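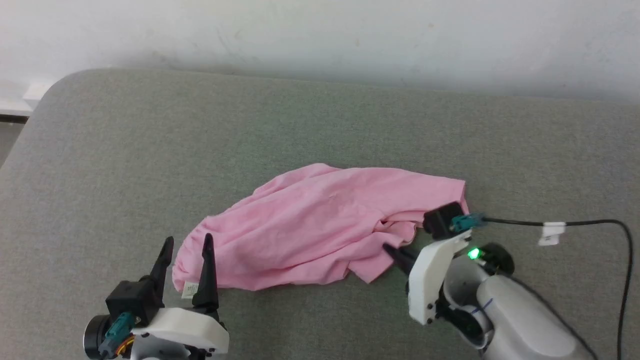

Ticket 1834
Opened by: Stavros Panagiotou
Assigned to: Leonidas Sarantis
Product: Kedness cloth, light pink
Subject: Creases will not come out after washing
Status: Closed

27th May, 9:40
Customer writes that the pink cloths from the last order keep their creases after the wash. Long lines, mostly running the same way. Folding them flat for the shelf takes too long and the stacks lean. Order was 15 cloths from the Makris store.

10:05
Asked which wash setting and how long they sit in the drum afterward.

11:20
Customer replied. Warm wash, full spin, left in the machine overnight. Folded straight from the basket, no shaking out. Customer has a grey fabric-covered surface to fold on and asked if the fabric could be the trouble.

11:35
Told customer the fabric is fine for folding. Steps sent:
Lower the spin one setting.
Take the cloths out as soon as the cycle ends.
Shake each one by two corners and hang it for 5 minutes.
Lay it out, smooth from the middle to the edges, then fold.

2:15
Customer tried it on one load. Short creases gone, one long one left on two cloths. Suggested a cool iron on those.

4:30
Iron worked. Customer is happy to close. Care note on the Drundetti page still says full spin, passed to Leonidas to correct.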